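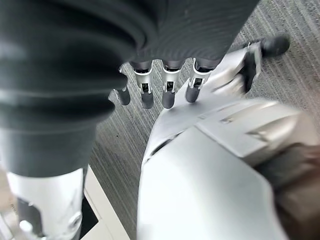
最終更新:2019年3月13日 (チケット #551 / 状態:対応済み・様子見)

件名:Pullerの在庫取り込みで一部の商品だけ毎晩落ちる(仕入先名の文字化け?)

区分:在庫連携
影響:ネットショップ側の在庫数が古いまま。売り越し1件発生、お客様にはお詫び済み
環境:Druvel(商品管理)→ CSV書き出し → Puller(取り込み)→ Bivdale(倉庫側)
優先度:高 → 中に変更

■ 症状

夜間の取り込みのあと、Pullerの結果画面に「照合不可」が21件出る。毎晩同じ件数。中身も見た感じ同じ商品。
エラーで止まるわけではなく、照合できない行だけ飛ばして「正常終了」になる。なので通知メールが来ない。気づくのが遅れたのはこれが原因。
飛ばされた商品はBivdale側の在庫が更新されない。売れても減らない、入荷しても増えない。
落ちているのはひざ掛け、クッションカバー、厚手のストール。冬物ばかりに見えたので最初はカテゴリ設定を疑った。

■ 最初に試したこと(全部だめ)

・Pullerの再起動。変わらず。
・手動で取り込み直し。変わらず。21件。
・冬物カテゴリの公開設定を外して戻す。変わらず。カテゴリは関係なさそう。
・Bivdale側の商品を1点だけ消して再登録。取り込みは通らず、しかも写真の紐付けが外れて余計な手間が増えた。これはやらないでください。
・Druvelからの書き出しを夜間から昼に変更。変わらず。元に戻した。

■ 気づいたこと

飛ばされた行を一覧にして並べたら、仕入先が全部 Tamošiūnaitė だった。冬物が多いのはこの仕入先が冬物中心だから。カテゴリではなかった。
逆に、同じ仕入先で通っている商品もある。夏用の薄手のもの。登録時期が古い。
ここでしばらく悩む。

取り込みの照合キーを確認。Pullerの設定では「仕入先名+品番」になっている。品番だけだと仕入先どうしで重なるので、導入のときにこうしたはず。
つまり仕入先名が1文字でも違うと別商品あつかい → 相手が見つからない → 照合不可。

■ CSVの中身

Druvelから出したばかりのCSVをテキストエディタで開く。文字コードはUTF-8。仕入先名は正しく Tamošiūnaitė と見える。
次に、Pullerが実際に読んでいる共有フォルダのCSVを開く。こちらは Shift_JIS。仕入先名が「Tamo?i?nait?」。

同じファイルのはずなのに違う。

確認したところ、昼の担当のほうで、価格チェックのために共有フォルダのCSVを表計算ソフトで直接開いて上書き保存していた。保存のときに文字コードが変わる。š と ū と ė はShift_JISに無い文字なので「?」に置き換わる。一度「?」になったものは元に戻せない。
日本語の商品名は化けないので、見た目では誰も気づかない状態だった。

■ 対応 その1

・共有フォルダのCSVを削除、Druvelから書き出し直し。
・Pullerの「入力文字コード」を「自動判別」から「UTF-8」に固定。自動判別だと、先頭の何行かが英数字だけのときに判断を間違えるらしい(Pullerのヘルプにそれらしい記述あり)。
・価格チェック用のCSVは別フォルダにコピーして開く運用に変更。取り込み用フォルダは昼の担当からは読み取り専用に。

手動で取り込み。
結果:照合不可 11件。

減ったけど残る。文字化けは直っているのに落ちる。画面上はどちらも Tamošiūnaitė。コピーして検索をかけても、片方しか引っかからない。見た目は完全に同じ。

■ 残りの件の原因

文字コードを1文字ずつ表示して比較。

通る行:š が1文字(U+0161)
落ちる行:s のうしろに記号(U+030C)が付いて、2文字で š に見えている

ū と ė も同じ。いわゆるUnicodeの正規化の違い(NFC / NFD)。人間の目では区別つかない。

落ちる商品は全部、去年の9月の入荷分。この回だけ、仕入先から届いたPDFの納品書から名前をコピーしてDruvelに貼り付けていた(作業メモに残っていた)。PDFの中の文字が分解された形だったと思われる。それ以外の回はDruvelの候補リストから選んでいるので問題なし。
Bivdale側は登録のときに合成済みの形にそろえてしまう仕様。Druvelはそろえない。そこでズレる。

冬物が中心だったのは、9月の入荷が冬物だったから。最初の「冬物だけ落ちる」は半分あっていたことになる。

■ 対応 その2

・Druvelの該当商品の仕入先名を、候補リストから選び直して保存。手入力しない。貼り付けもしない。
・仕入先マスタに同じ名前が2つできていた(片方が分解形)。商品の付け替えが済んでから分解形のほうを削除。先に消すと商品側の仕入先が空欄になるので順番注意。
・付け替えのあと、書き出し → 手動で取り込み。

結果:照合不可 なし。Bivdale側の在庫数も更新を確認。抜き取りで棚の現物と突き合わせ、ひざ掛けの濃いグレーと生成りは一致。ストールの1色だけ数が合わず。これは連携と無関係で、返品の戻し入れ漏れ。別チケットにします。

■ 追記(翌朝)

夜間の取り込み、正常。照合不可なし。
ただしラベル印刷のほうで Tamošiūnaitė の「ė」が□になる。ラベル用のフォントに字がないだけ。フォントを欧文対応のものに差し替えて解消。倉庫のプリンタは再起動しないと反映されなっかた。

■ 追記その2

問い合わせがあったのでまとめて回答。

・「仕入先名をローマ字だけ(Tamosiunaite)にしておけばいいのでは?」
検討しました。照合だけならそれが楽。ただ、仕入先名が商品ページとタグにそのまま出ているので見送り。先方のお名前を崩したくないという意見もあり。

・「照合キーを品番だけに変えられないか」
仕入先どうしで品番が重なるので不可。将来的には仕入先コードに変えたい。Druvelの書き出し項目にコードを足せるかどうか確認中。

・「価格チェックのファイルを開いたら文字が化けている」
表計算ソフトでダブルクリックで開くと化けることがあります。「データの取り込み」からUTF-8を指定して開いてください。化けた状態で上書きしても、コピーのほうなので取り込みには影響しません。あわてなくて大丈夫です。

・「売り越しになったお客様の分は」
次回入荷分でお取り置き。連絡済み。

■ 同じ症状が出たときの確認順

まずPullerの結果画面で照合不可の件数を見る。「正常終了」の表示は信用しない。
飛ばされた行を仕入先名で並べ替え。特定の仕入先に偏っていたら文字の問題を疑う。
取り込み用フォルダのCSVを直接開いて「?」がないか見る。保存はしないで閉じる事。
「?」がないのに落ちるなら、仕入先マスタに見た目が同じ名前が並んでいないか見る。並んでいたら分解形。このチケットの「対応 その2」のとおりに。
それでもだめなら連携担当まで。CSVは添付せず、フォルダの場所だけ書いてもらえれば。メールに添付すると途中で形が変わって調べられないことがあるため。

■ 残作業

・照合不可が1件でも出たら通知メールを飛ばす設定(Puller側、済)
・仕入先マスタの手入力を禁止にする(Druvel側、権限の申請中)
・他の仕入先でも記号つきの名前がないか洗い出し(未)
・入荷登録の手順書の書き直し。PDFからの貼り付け禁止を明記(途中まで書いた、続きは来週)

洗い出しが終わったらクローズします。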